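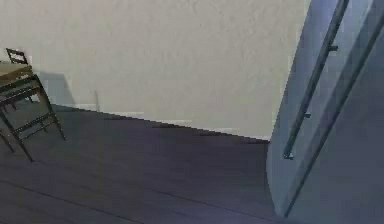 Feb 5, 2021

Samora build, sim side. Moved the floor rover model into the new room file today. The real one is still on the bench at the workshop waiting for its left motor mount, so everything below is simulation only.

Room loads in 16 seconds now. Before, it took long enough that I went and did something else. Most of the gain came from dropping the wall scans to a coarser grid. Physics step left alone at 3 ms.

Changed the camera mount in the model to match the bracket Svetozár Dvořáček printed. He had the tilt measured from the back plate and I had it from the deck, so we were both right and the two files disagreed. Using his number from now on. Please don't edit the old mount file, I will delete it once Gosselin (the arm controller) stops pointing at it.

Ran the wall-following code with the seed set to 2344. It tracks the long straight stretches fine. Log is in the shared folder under Erbridge, same as the last ones. 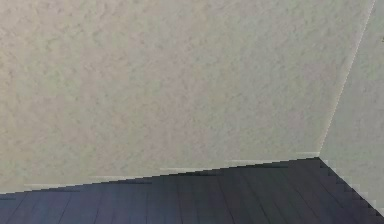

Corner detection is the part that still needs work. The Wulier script fits a line to the bottom of each wall and calls it a corner where two lines meet. It wants clean edges. With the coarse grid the floor line comes out in steps, worst on the short wall to the right of the corner, and a fit on a stepped edge can swing either way depending on which points it picks. The pale line down the corner itself might be a better thing to look for – it is thin, but it is straight. Going to try that first and leave the floor line as a backup check.

Also capped the fit at 3000 points per wall. No idea yet if that is too few.

To do:
Corner test with the vertical edge
Put the finer grid back for the lowest strip of wall only, see what it does to load time
Level the camera in software, the view is tilted and the script assumes it isn't
Ask Svetozár for the final bracket file
Order motor mount screws, the short ones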